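Hand-held gripper build, fingers won't grab fabric flat on a bed

Page 1 of 1

otisbench
Posts: 104

I'm most of the way through a hand-held gripper for recording folding demos at home. Parallel linkage, two fingers, camera looking down over the body. Brackets and arms are printed in black, the finger pads are blue and softer.

Boxes, cups and a bag of rice are all fine. Clothes are the problem. When a garment is lying flat the fingers close over the top of it and come up with nothing, or they pinch one layer and leave the rest behind. I've tried two spring rates and it made no difference I could see.

Printer is an old Vedport, pads took nearly 300 minutes for the pair because I run it slow.

What would you change first?

gantry_hand
Posts: 942

Finger tips. Smooth pads slide on cotton. I glued a strip of rubber shelf liner on mine and it went from useless to okay.

otisbench

They already have ridges. I can print them deeper.

mill_and_file
Posts: 388

I don't agree that it's the surface. You have two fat blocks trying to get under something a couple of millimeters thick. Chamfer the leading edge down as thin as it will print and let it touch the bed before you close.

gantry_hand

Thin tips in soft filament fold over the first time you lean on them. I went through three sets that way. Shelf liner costs next to nothing and you can peel it off if it's no good.

mill_and_file

Then put a hard core in. Mine has a strip cut from a putty knife inside the pad and it has held up since May.

softstop

Are you recording jaw width, or only video? If you're working width out from the picture, a thick fold hiding a fingertip will throw the number off. I had a week of recordings where the jaw seemed to jump open halfway through a grab.

otisbench

Video only right now. There's a Nuvix encoder in the drawer that I was going to put on the left pivot but I haven't made the mount.

softstop

Make the mount first. You can swap fingertips any evening, but you can't go back and add width to recordings you already have.

otisbench

OK. I went back to it tonight on the bed, dark clothes this time. I changed the approach so I come in at a bunched part and keep the body low over the cover.
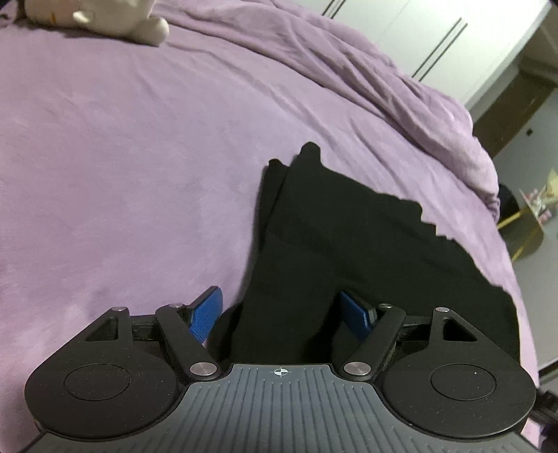
Going for a fold works a lot better than going for an edge. Out of the first ten tries I kept hold on seven, same pads, same springs. Two of the misses were me closing too early. On the other one I got a pinch of the bed cover as well and dragged the whole lot toward me.

I'll still try the chamfer, with a hard core. If it chews up the pads I'll do the shelf liner.

mill_and_file

Seven of ten with blunt tips is decent. Grabbing the cover will get worse with thin ones though, I should have said that. Pull the cover tight before you start.

gantry_hand

Or practice on a table. A mattress gives under the tips and a table doesn't, so you're learning two different grabs.

otisbench

The bed is where the laundry gets folded in this house, so I want it to work there.

gantry_hand

Fair enough. Check your pivot screws while you're at it. The Iwasaki ones I bought backed out after a few hundred cycles until I put threadlocker on them.

softstop

Post the encoder mount when it's drawn up. I could use one for the left side too.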